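엘릴햄 필름, 시오네드 필립스 감독 장편 ‘렐섬’ 6월 국내 개봉 확정

채무 조정 상담사와 그의 아버지가 보내는 한 계절… 상영시간 안내 및 시사회 일정 공개

배급사 엘릴햄 필름은 시오네드 필립스 감독의 두 번째 장편영화 ‘렐섬’(원제 Reltham)을 6월 국내 극장에서 개봉한다고 밝혔다. 개봉관은 전국 34개 스크린이며, 예술영화전용관과 지역 독립영화관을 중심으로 편성된다. 일부 멀티플렉스의 예술영화 상영관도 포함되어 있다.

‘렐섬’은 바닷가 소도시 렐섬에서 채무 조정 상담사로 일하는 네스타가 오래 연락을 끊고 지낸 아버지의 이름을 상담 신청서에서 발견하면서 시작한다. 규정대로라면 다른 직원에게 사건을 넘겨야 하지만, 네스타는 서류를 책상 서랍에 넣고 며칠을 보낸다. 아버지는 문을 닫은 극장 그린리의 마지막 영사기사였고, 건물을 지키겠다며 빌린 돈을 갚지 못하고 있다. 영화는 두 사람이 상담실과 극장을 오가며 장부를 맞춰 보는 과정을 따라간다.

네스타 역은 피온 모스틴이 맡았다. 연극 무대에서 주로 활동해 온 배우로, 장편영화 주연은 이번이 처음이다. 아버지 고론위 역은 아니르 로허가 연기했다. 로허는 촬영 전 두 달 동안 35밀리 영사기 조작을 배웠고, 극중 필름을 거는 장면을 대역 없이 소화했다. 네스타의 직장 동료 역에는 엠린 벨리스가 출연한다.

필립스 감독은 첫 장편을 마친 뒤 4년 동안 이 작품의 각본을 썼다. 초고에서는 아버지가 이미 세상을 떠난 인물이었으나, 세 번째 수정본에서 살아 있는 인물로 바뀌었다고 한다. 감독은 “돌아가신 분의 빚을 정리하는 이야기로 시작했는데, 쓰다 보니 두 사람이 한 탁자에 앉아 숫자를 읽는 장면이 필요했다. 서로에게 하지 못한 말을 금액과 날짜로 대신하는 사람들이라고 생각했다”고 설명했다.

촬영은 줄키플리 이스마일이 담당했다. 이스마일 촬영감독은 상담실 장면에서 카메라를 고정하고, 극장 장면에서는 어깨에 메고 찍는 방식을 택했다. 조명은 대부분 실제 공간에 있는 광원을 그대로 썼다. 이스마일 촬영감독은 “그린리 내부 장면은 오후 4시에서 5시 반 사이에만 찍었다. 위쪽 창으로 빛이 드는 시간이 그때뿐이어서 하루에 두 컷을 찍고 철수한 날도 있었다”고 말했다.

극중 그린리 극장은 1층과 발코니를 합쳐 600석 규모의 실제 폐관 극장에서 촬영했다. 제작진은 좌석을 교체하지 않고 먼지만 걷어낸 상태로 사용했으며, 매표소와 영사실은 남아 있던 사진을 참고해 복원했다. 후반부의 마지막 상영 장면에는 인근 주민 300명이 관객으로 출연했다. 이 장면에서 스크린에 걸리는 짧은 흑백영화는 제작진이 별도로 촬영한 것이다.

음악은 전체 상영시간 가운데 세 곡만 쓰였다. 그 밖의 장면은 영사기 소리, 난방 배관 소리, 상담실 전화벨 등 현장음으로 채웠다. 엔드 크레디트에 흐르는 곡은 피온 모스틴이 직접 불렀다.

제작사 포크스는 이번 작품의 국내 개봉에 맞춰 각본집을 출간한다. 각본집에는 촬영본 각본 전문과 삭제된 장면 네 개, 감독의 작업 노트 일부가 실린다. 초판은 1,070부를 인쇄하며, 개봉 첫 주부터 상영관 매점과 배급사 온라인 상점에서 구입할 수 있다. 재쇄 여부는 정해지지 않았다.

엘릴햄 필름은 개봉에 앞서 언론·배급 시사회와 일반 시사회를 각각 한 차례씩 진행한다. 언론·배급 시사회는 오후 2시에 시작하며, 상영 후 필립스 감독과 화상으로 연결하는 기자간담회가 40분간 이어진다. 통역은 순차 통역으로 제공된다. 일반 시사회는 저녁 7시 30분 상영이며, 배급사 소식지 구독자를 대상으로 신청을 받는다. 1인 2매까지 신청할 수 있고, 당첨자에게는 개별 문자로 안내한다.

개봉 2주 차에는 관객과의 대화가 세 차례 예정되어 있다. 첫 회는 채무 상담 현장에서 일하는 실무자를 초청해 영화 속 상담 절차와 국내 제도의 차이를 이야기한다. 두 번째는 필름 영사, 세 번째는 각본을 주제로 한다. 상영관과 진행자는 확정되는 대로 별도 보도자료를 통해 알린다.

한글 자막은 본편 대사와 함께 장부, 고지서, 편지 등 화면에 나오는 문서까지 번역해 넣었다. 웨일스어 대사가 나오는 부분은 글자 모양을 달리해 영어 대사와 구분했다. 청각장애인을 위한 한글자막 해설본은 개봉 3주 차부터 상영을 원하는 극장에 제공한다. 단체 관람과 공동체 상영 문의는 배급팀에서 받는다.

■ 영화 정보
제목: 렐섬
원제: Reltham
각본·감독: 시오네드 필립스
출연: 피온 모스틴, 아니르 로허, 엠린 벨리스
촬영: 줄키플리 이스마일
제작: 포크스
수입·배급: 엘릴햄 필름
상영시간: 112분
언어: 영어, 웨일스어(한글 자막)
관람등급: 12세 이상 관람가
개봉: 6월

■ 시놉시스
렐섬의 채무 조정 사무소에서 일하는 네스타. 어느 아침 접수된 신청서에 아버지 고론위의 이름이 적혀 있다. 십여 년 만에 찾아간 아버지는 불 꺼진 극장 그린리의 영사실에서 지내고 있다. 갚아야 할 돈과 남은 필름의 목록을 함께 만들기로 한 두 사람. 건물의 인도 기한은 여름이 끝나기 전으로 정해져 있다.

■ 보도자료 이용 안내
본 자료의 내용은 출처를 밝히고 자유롭게 인용할 수 있다. 감독과 배우의 서면 인터뷰는 배급사 홍보팀을 통해 신청하며, 질문지는 한글로 보내도 된다. 답변까지는 열흘 정도 걸린다. 결말에 관한 내용은 개봉일까지 기사에 싣지 않도록 협조를 부탁드린다.
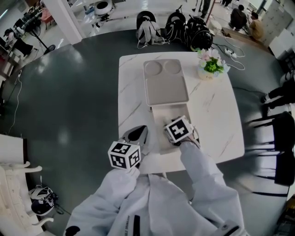 ‘렐섬’의 각본집은 어디에서 살 수 있습니까?

개봉 첫 주부터 상영관 매점과 엘릴햄 필름 온라인 상점에서 판매합니다.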